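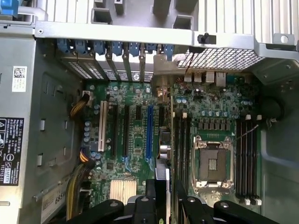

Ticket: socket detector drops out on Dell tower, CPU insert task
Opened by: Maximiliano Zúñiga
Project: Grinia / disassembly + reassembly eval
Status: open

Wrist cam only. Detector (Cabral weights, March) finds the socket fine from high up, loses it on approach. Got 15 misses out of 50 approaches. Log says "no anchor, retry" then times out.

Tried so far:
- exposure lock on, no change
- re-ran hand-eye calib, residual same as before
- rolled the wrist 90, worse
- retrained on 2,454 crops, was 1,036. Helps a little on the high poses, nothing up close
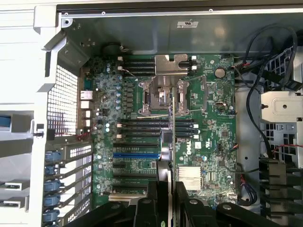 Wrist view, CPU socket open, memory slots empty

My guess is its the shiny load frame. Model keys on the metal edges and any other bent metal near the socket looks the same to it. Dultard planner then gets two candidates and picks niether.
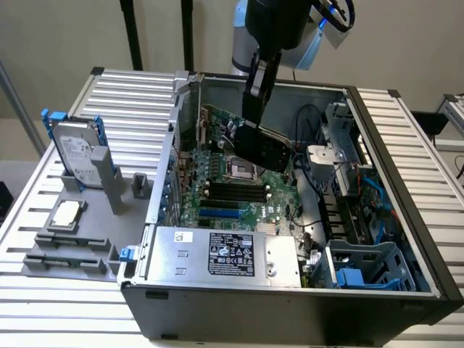 Next: fuse the fixed cam for the coarse pose, wrist only for the last bit. Need the Novance extrinsics for that, whoever has the current file pls attach. Don't merge the new weights yet, numbers in the draft table are still from the old ones.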